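Ticket: stove corner, kitchen B, Ulton building
Opened: February 25, 2022
Status: open, waiting on part
Category: appliances / counters

Problem as reported: left burner slow to heat, pot takes forever. Also counter next to the stove swelling near the seam, and drip under the sink.

Log

Checked breaker first, fine. Burner comes on but cycles off too soon. Swapped in the spare Grivlow element, same thing. So not the element. Probably the switch behind the knob. Other burners ok.

Pulled the knob, contacts look brown. Ordered a Zeman switch, qty 2 so we have one on the shelf. Quoted $59 for the pair. Do NOT use the left burner on high til it's in, low is ok.

Counter: butcher block raised a little at the seam. Sanded it down last August and oiled it, guess it needs it agian. 100 grit first, then finer, then the Trusar oil, two coats. Have to clear the whole corner for that, the big cutting board with the colored knives, utensil holder, both plants, the jars. Knives go in a drawer while we sand, somebody reached across them last time.

Sink: drip was the trap nut, hand tight only. Snugged it up, dry paper towel underneath, checked after lunch and towel still dry. Closing that part.

Faucet itself fine. Sponge keeps getting left on the sink edge, please wring it out, the water runs along the back and gets in the wood. Thats half the seam problem I think.

Still to do
- fit switch when it comes
- sand + oil, needs a night to dry
- oven door checked, seal ok, nothing to do
- plates and bowl left of the stove, move before sanding that side too

Attached to ticket:
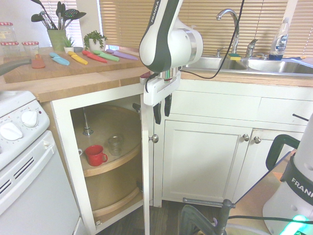
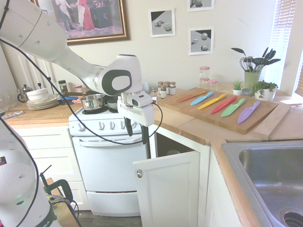

Kitchen B, stove and butcher block, cutting board with the knives still out on the counter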